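Teaching Pinto to stay on a dirt path: tuning the ground segmenter in Storkuner

If you've followed the earlier pages in the Revbridge outdoor series, you already have Pinto driving on pavement, and you're probably itching to get it out among the trees. Good, so was I!

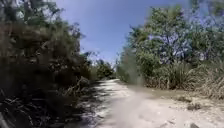
Sandy tracks are harder than they look, mostly on account of light. Pale sand in full sun and the same sand under a bush can come out as two different colors, and a segmenter trained on asphalt will happily decide that the shady half is a ditch. Dust is the other troublemaker – it blurs the edge of the grass, and the planner sees a wall where you could drive straight through.

Start by opening your drive log in Storkuner and pulling out the frames you want to label. I used 721 of them for my first round, which took a whole Saturday and a great deal of coffee. Paint everything drivable as one class, shadows included. I know it's tempting to give shade its own class (I tried it, and spent a week undoing it), but the planner has no use for it. Small pebbles get painted over as path. Clumps and rocks go in as obstacles if you wouldn't want a wheel on them.

Next, lock the exposure before you train anything. In the Gukum camera node, set auto_exposure to false and exposure_level to 57, then drive from sun into shade and watch the preview. If the sand goes to solid white, come down a little and try again.

Now train, load the new weights, and open the costmap settings. Two values matter here:

path_confidence: 70
obstacle_persistence: 90

The first is a percentage. The second is in frames, and it's only for the slow map – leave the emergency stop layer alone, please, however much the dust annoys you.

Replay the log with the planner running and the motors off. The planned line should run down the track without swerving at each shadow edge. If it still hugs the sunny side, go back and label more shaded frames, then retrain from the same starting weights.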